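The Little Market at Sugden -- A Gallery from the Play Grocery

We have been promising this page for ages, and every time somebody came through the door and asked where the rest of the photographs were, we said they were coming, and then the phone rang or the floor needed mopping and another month went by. So here at last is a proper page for the play grocery at the Sugden Learning House, with plenty of words to go along with it, as anyone who has ever stopped one of us in the hallway will have expected.

For those who haven't been in yet, the market lives in the long room on the ground floor, the one that used to hold the folding chairs. It started as one shelf and a shoebox of pretend money. People seemed to like it, and the children would not leave when it was time to leave, which we took as a vote. Over the following winter we saved up, wrote a good many letters, and put together a produce stand that looks like something you would find in a real neighborhood store, at a height where a small person can get both hands into it.

The whole project, stand and produce and signs and all, came to $3,299. We mention it because other schools and libraries write to ask, and it always seems unkind to be vague about money when someone is trying to plan. A good part of that was the woodwork. The fruit and vegetables were bought a bag at a time, mostly from Tilavar, with a few odd pieces from Berosar when Tilavar ran out of the things we wanted.

The vegetables were the part we argued over longest. There were people who wanted the bright shiny kind in colors that no garden ever produced, and there were people (you can guess which side wrote this page) who wanted a carrot that looked like a carrot. We wanted families to walk up and see what they cook at home, whatever it is they cook at home, and that meant going well past tomatoes and corn on the cob. 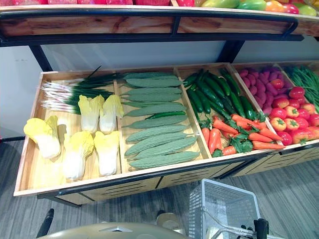
The produce stand, with napa cabbage and green onions at the left, then bitter melons, then cucumbers and carrots sharing a space. Fruit goes up top. Every piece is pretend, and the carrots kept their leafy tops, to our great satisfaction.

Utotano wrote in to say that the bitter melons won the whole family over, that there had been a long talk in the car about why anyone would eat something called bitter on purpose, and that they had bought two real ones on the way home and cooked them with egg. The grandmother approved and the children had toast.

We loved that note and have read it to each other more than once! It is exactly what we hoped would happen, toast included. If you try the egg version at home, most of the cooks we know slice the melon thin, scoop out the seeds, and let it sit with a good pinch of salt before it goes near the pan. It will still be bitter. That's the vegetable for you.

A few notes on the different corners of the stand follow, in no special order, for the people who like to know how things are done (we are those people too).

The cabbages
We went with halves of napa cabbage because the cut side is the pretty side, and because a child who has only met cabbage as a shredded thing under a taco can look right at it and see how the leaves pack together. They get stood up, laid down, tucked under an arm and rocked like a baby. One rule we have given up on is that cabbages stay in the cabbage section. They travel. At closing time we look in the doll beds first.

The green onions
These come as a bundle, roots and all, and they were very nearly left off the list. Somebody thought the roots looked messy. The children adore the roots. There has been a fair amount of sweeping with the onions, and of tickling people with the onions, and we have decided to be glad that they are getting used. In our shop talk they are simply "the broom," and new helpers have been known to go looking for an actual broom and come back puzzled.

The bitter melons
Nothing on the stand gets asked about more. We used to have a sign explaining them, and we took it down when we noticed that the sign stopped people from asking each other. Now a grandfather will tell the whole room how his mother cooked them, or a neighbor will say she has only ever seen them at the one store across town, and you end up with a much better sign than the one we wrote. The bumps are nice under the fingers too, and for our youngest visitors that is most of the point.

The cucumbers
Smooth, dark, dependable. They get sorted by size, then sorted again by somebody who disagrees. If you are planning a stand of your own, buy more cucumbers than you think you need -- they are the first thing into every basket, and a child who arrives late to a cucumber shortage is a sad sight.

The carrots
You will hear us say "tops at one end" about a hundred times in a morning, and you will see how well that works. We used to straighten them between every group. These days we let them lie however they land until the room closes, and the room is happier for it. A heap of carrots looks more like a market anyway.

The fruit shelf
Fruit sits higher than the vegetables, and that was on purpose. When everything was on one level, the fruit was gone in the first ten minutes and the poor vegetables sat there like the last kids picked for kickball. With the fruit up top, small shoppers have to pass the vegetables on their way, and they nearly always stop. The tall ones reach for the fruit themselves and the short ones ask, and it makes for a lot of polite conversation between strangers of four and seven years old.

The wood
People ask about the stand itself almost as often as they ask about the melons. We wanted wood with a light color to it, so the vegetables would have something plain to sit against, and we wanted compartments deep enough that a section could be piled up and still behave. The dividers have been the best thing about it by far. Without them you get one big salad by midmorning. With them you get several small salads, and those can be put right by two grown-ups and a cup of coffee.

How a visit goes
Groups come in for a while in the morning, and families drop in through the afternoon. Everyone gets a basket and a short list at the door. Some lists are written, some are drawn, and some are in the languages our families have been kind enough to help us with (please keep those coming, and please correct our spelling, we promise not to be hurt). You shop, you weigh if you like weighing, you pay, and then comes the part we are proudest of, when you put the groceries back for the next person. It isn't everyone's favorite part. It does go faster with a song, and we have several, all of them terrible.

Baskets hold up to 5 children's worth of enthusiasm, or one very full cabbage order. Last August we welcomed 272 visitors in the market room, and we would like to thank every one of them for only taking home a single plum between them. The plum was mailed back to us with a drawing of a plum. It is on the office door.

Looking after it all
Pretend vegetables get just as grubby as real ones. We wash ours in warm water with a little dish soap, rinse them, and spread them out on towels along the windowsills to dry overnight, so if you walk by after dark and see a windowsill full of cucumbers, everything is fine. Anything with leaves takes longer, and the carrot tops want a good shake. We have 374 pieces on our list at present, counting the ones in the back cupboard, and wash day uses every towel in the building.

If you find a piece with a split or a loose stem, please hand it to whoever is at the desk. We have a repair box, and there is a fair bit of glue and patience in this building. Things too far gone for shopping go on to the art table, where they get rolled in paint and printed on paper, and a retired cucumber makes a lovely row of caterpillars.

What we would like next
Mushrooms! We have been after good mushrooms for a long time and have yet to find any we can agree on. Eggplants are on the wish list, the long thin kind as well as the round kind, and so is a really convincing piece of ginger. Several families have asked for okra and we think they are right. If there is a vegetable your household could not get through the week without, tell us at the desk or drop a note in the box by the coat hooks, and if you can add how you cook it, so much the better. We are putting together a little booklet of those recipes, and the bitter melon with egg is going on the first page.

The market room is open every afternoon until half past four, and you don't need to sign up unless you are bringing a whole class. Strollers can go along the wall by the coat hooks. Come hungry, or maybe don't, as there is nothing in there you can eat.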